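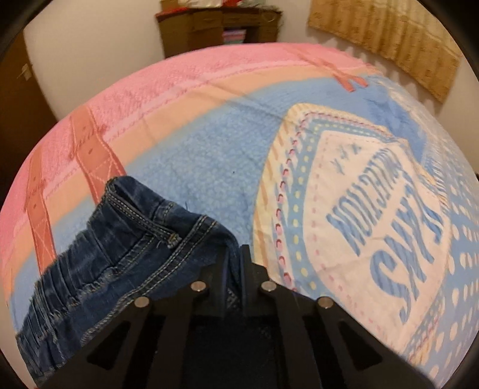 [Altville-food] Re: supper club at Eglītis, who is cooking when

From: Siiri Mockus
To: Altville food list
Date: 3 November 2020

Quick one, on my way out the door.

Spoke to Arūnas at Eglītis this morning. He can give us the back kitchen from 4 but not before, the bakers are still in there. So anything that wants a long braise has to be cooked at home and brought in. Sorry Aigars, I know you had your heart set on the lamb shoulder.

Jaanus H asked:

> Do we still have the two sittings or has that gone? I've
> told people 6 and 8 and I'd rather not ring them all again.
> Also can someone confirm the price, I've seen three
> different ones. And is Nirnum doing the bread or are
> we? Last time we ended up with none til the soup was
> finished.
>
> Jaanus Hunt

Two sittings, yes. 6 and 8 is right, leave your people be.

Price is whatever was on the poster. The other figures were from May, ignore them. Whoever still has the old leaflet up on the noticeboard please take it down.

Bread: Nirnum, 80 rolls, the dark ones with caraway. They'll drop them at the side door. Someone needs to be there to sign, can't be me. Butter we buy ourselves, salted, and could we get decent stuff this time.

Menu as it stands:

Beetroot soup, cold or hot depending on the weather (Jaanus J)
Smoked fish with potato and dill (Aigars)
Mushroom dumplings, veggie, no egg in the dough (me)
Rye and cranberry trifle (not decided, see below)

The trifle. Rernent offered to send one over but they want it on the menu with their name in big letters and I'm not keen. If anybody can make four big bowls of it let me know by tonight. Recipe is easy, grate the rye, toast it with sugar, layer it up with cream. Needs a fridge overnight.

Takings from last time were 2,604 before the hire came off, so there is money for proper ingredients. Keep your reciepts please, I can't pay back on "it was a tenner or so".

Allergies list is with Jaanus J. Two no dairy at the first sitting, one nuts at the second. Will check the fish with Aigars tommorow.

Bring own aprons and a sharp knife, theirs are hopeless.

Siiri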